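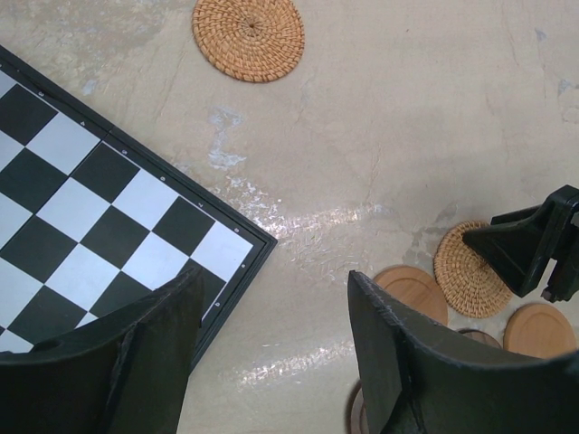
Running a club night in a back room - quick how-to

Doing this fast before the January one. Bits pinched from Ilgın Yazıcı's notes, she ran the Trirkendale evenings.

1. Book the room for longer than you think. We pay for 6 till 10, doors at half past. Get the key the day before.

2. Tables. Two players each, no more. Wipe them down first, pub tables are sticky.

3. Kit. Folding boards are fine. Check every set for missing pawns BEFORE you leave the house. Spare queens in a sandwich bag.

4. Sign-in sheet by the door. Name, phone number, played before y/n. Pen on a string or it walks.

5. Pairings. Slips in a mug for round one. After that winners play winners, losers play losers. Dont overthink it.

6. Clocks - optional. 20 minutes each keeps things moving. Beginners can go without.

7. Tea at the break, not before. Milk runs out, buy two.

8. Odd number? You sit in. Or ask Daniyal Abbasi, he'll usualy play anyone.

9. Packing up. Pieces counted back into bags, chairs stacked, lights, heating off at the wall.

Subs are three quid, under-16s free. Float goes in the blue tin.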